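Skasta Two-Arm Bench Kit: Set-Up Guide
Section 7. First run with objects

Last updated: December

Finish the cable check in Section 6 before you start. Both arms must be bolted to the front rail and both power leads connected.

1. Switch on the left arm, then the right.
2. Look for a green light near the base of each arm. If one stays dark, switch off and reseat the power lead.
3. Place a few small objects between the arms, within reach of both grippers. Mix shapes and sizes.

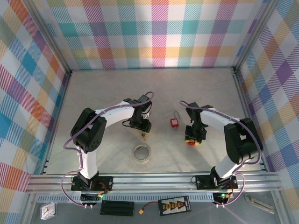

Figure 7-1. Objects on the work surface, including a red padlock and a roll of tape.

4. Open the Osagie control panel and load the profile named "Tabletop 32".
5. Set the speed limit to 34 percent. Leave it there until you have completed Section 8.

CAUTION: Keep hands outside the walls whenever the arms are powered. The elbows swing wider than the grippers.

6. Select Face Grippers. The arms turn toward each other and stop with a gap between the tips.

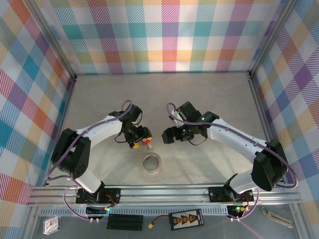 Figure 7-2. Grippers facing each other, tape roll lying flat on the work surface.

7. Check that the purple cable on each arm has slack at the wrist and elbow. If a cable pulls tight, press Stop, power down and refit the clips.
8. Select Close Approach. Move the tips together in small steps using the arrow keys. Stop before they touch.

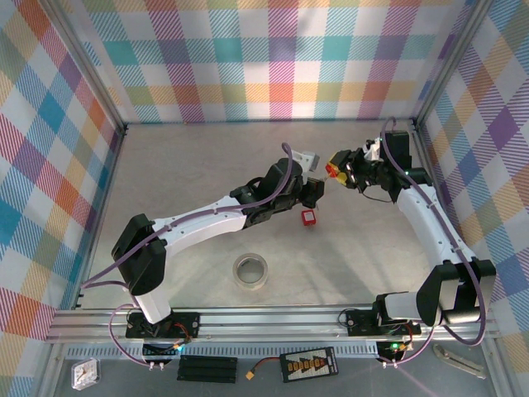 Figure 7-3. Close approach. The grippers nearly meet above the floor of the enclosure.

NOTE: Error 777 means the two arms have asked for the same space. Press Stop, back the right arm off and repeat step 8.

9. Select Park and wait for both arms to stop moving before you reach in.

Batteries and tools may be kept on the surface below the rail. Keep them clear of the cable loops.

Section text checked by Asabe Anozie, Skasta Support.

Related items
Section 6. Routing and checking cables
Section 8. Raising the speed limit
Tusness gripper tips: fitting and removal
Pukport wall panels: care and cleaning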